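Learning the Laundry, One Load at a Time

Monday, February 20, 2023

Household work has long resisted automation. The Stindon program at Huvow has begun with laundry, a chore in which no two loads present themselves alike. Its staff record examples for a learning system called Stindier, which is given no written rules for handling cloth.
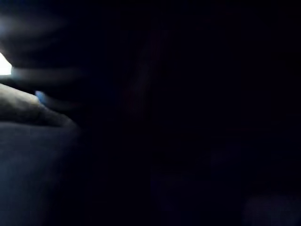 Each example joins camera views to the positions of the arms. Huvow intends to have 2,000 examples by June, and each is reviewed before it enters the collection. Reviewers may set one aside if a view is missing or the timing has drifted.
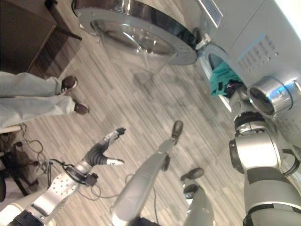
Teal and dark items in the drum of a front-loading washer, with a robot arm reaching toward it.

Carrying is recorded as a task of its own. Two arms must share a load without pulling against each other, and a basket held by opposite corners of its rim, tilted over the floor with a black garment and a teal one inside, demands steady agreement between them.
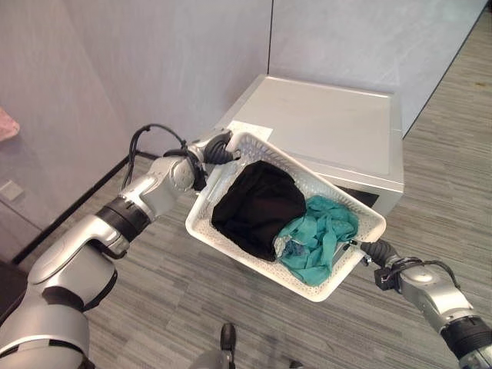
The program works in short sessions of 30 minutes, with notes entered under the project's Pacheco labeling guide. Variety is valued over speed. With the fingers of one black hand spread wide and both feet on striped carpet, the robot may begin an example from a stance that the next one will not repeat.

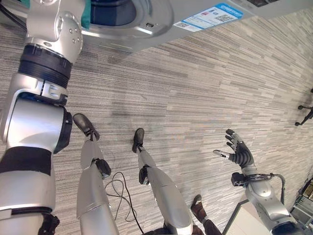

The guide recognizes nine task types. Rooms are a harder matter to vary. An office chair base and a cable coiled on the carpet belong to the surroundings the system must learn to tell apart from the laundry, and Huvow plans to record at two further sites.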